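7th January

Tray and table day. I continue with the serving tray work for Westerberg, the part about small objects on and off a table. Everything was done on the big white table in the back room, because the gray one still has the glue spot from November and the cups stand badly there.

What I want to know for this part is simple. When somebody lays a table for one person, with a drink and a cup, how much room must the tray have, and how high can the rim be before it disturbs the hand. Westerberg has asked for a rim which keeps a can from sliding off, but their last drawing had it so high that I could not take out a short can without touching the rim with my fingers. I wrote this to them already and they sent back the same drawing with a new date on it.

Objects used today:

- the dark red tray, the one with the low rim
- short drink can, full
- clear cup
- two paper napkins (used only at the beginning, then put away, they slide too much)

The short can is the better test object than the tall one. With the tall can the hand takes the body and the rim of the tray plays no role. With the short can the hand comes from the top, the fingers go over the edge of the can, and then the hand is already low when it closes. So a high rim would be noticed immediately.

I started with the can on the left side of the tray. This was wrong for a right-handed person, the arm goes over the whole tray and the sleeve can touch what is standing there. I changed it to the right side after the first few tries. I should have remembered this from the Comura trays, where we had the same discussion and finally printed a little circle on the right side for the drink. Maybe we suggest the circle also here. It costs almost nothing if they print the floor of the tray anyway.

Order of the work, so that next time it can be repeated by a colleague:

1. Wipe the table. Old water rings make the cup stick a little and then the result is not fair.
2. Tray in the middle, long enough from the table edge that the elbow has a place.
3. Can to the right of the tray, cup behind it.
4. Reach for the can, lift, put down in the tray. Back again.
5. Same with the cup, first standing, then lying on its side.
6. Write down every touch of the rim, also the soft ones.

I did 15 rounds with the can and 14 with the cup. One cup round I don't count because the phone rang and I put the cup down in the wrong place.

Rim touches with the can: three, all while putting it down, none while lifting. With the cup: one, and this was from the lying position, when I turned it up again above the tray. I think that the cup is easier because the eye goes through it and one sees the tray below. With the can one must guess where the bottom is. This is only my feeling, I have no number for it.

The cup lying on its side is a thing we did not plan, but it is a real situation. In a canteen the cups are often taken out of the basket in all directions. To grip it by the wall from the side works well. To grip it at the opening with a finger inside is quicker, but I would not like to drink from it afterward, so for the instruction sheet we should show only the first way.
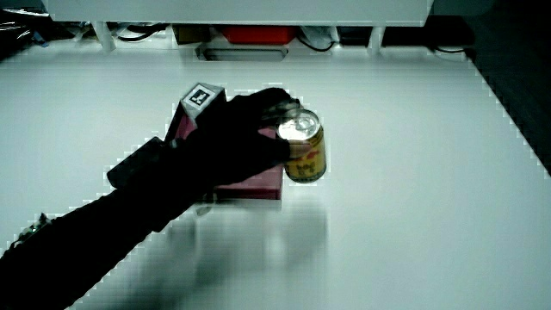
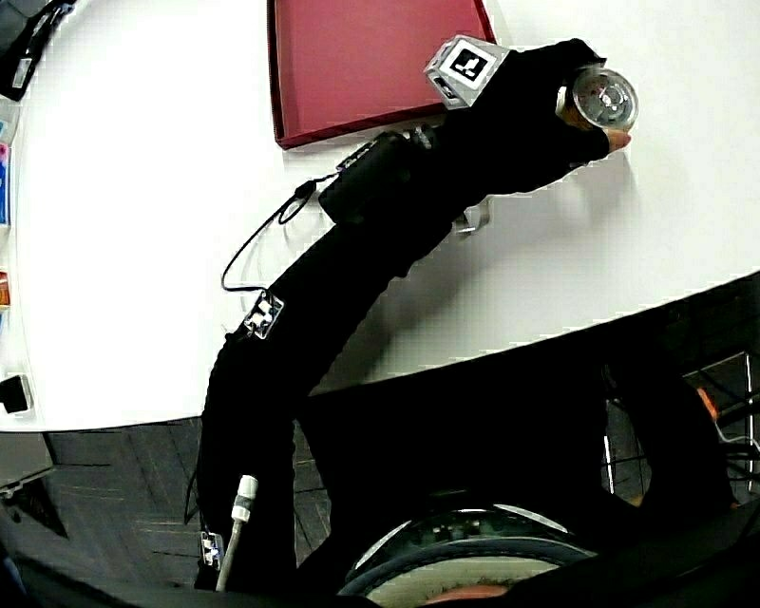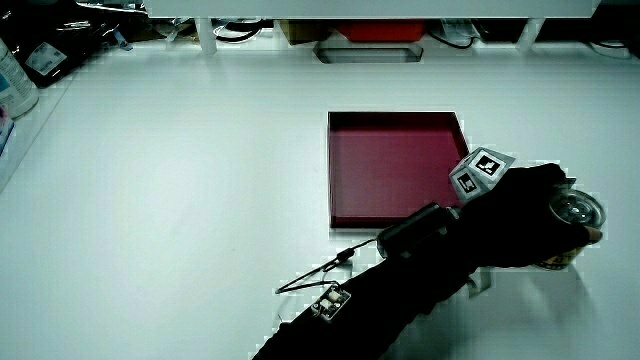
The low rim is enough, in my opinion. I pushed the tray a little with the can standing in it and the can stayed where it was. When I tilted the tray, the can slid to the rim and stopped there. More tilt than this a person would not do with a drink on it. So I will write to Westerberg that we recommend the low version, and that the high one should be kept only for the trolley, where the trays are standing in a moving rack.

The second question is the surface. The floor of this tray is smooth and a can with a cold, wet bottom will swim on it. Today the can was at room temperature, so I have not tested this. Illumeo has a coating that is a bit rubbery, the sample is sheet 623 in the drawer with the colors. I have to cut a piece to the size of the tray floor and put it in with tape. Not glue, please, see November.

The price is also to be thought about. The first order would be 3,000 trays, and with a coating every tray goes one more time through the line at Truvoditz. They told us that they can do it, but they did not say how long it takes. Ask again before I promise anything.

For the next time:

- can from the refrigerator, dry bottom and wet bottom, compare
- cut the Illumeo sheet
- find a second cup, a heavier one. The clear one is light and forgives a lot
- try left-handed, with the drink on the left
- ask Truvoditz about the time for the second pass
- new napkins, or something heavier than paper

The tray is back on the shelf, the can is in the small refrigerator on the upper level. Please do not drink it before the wet test.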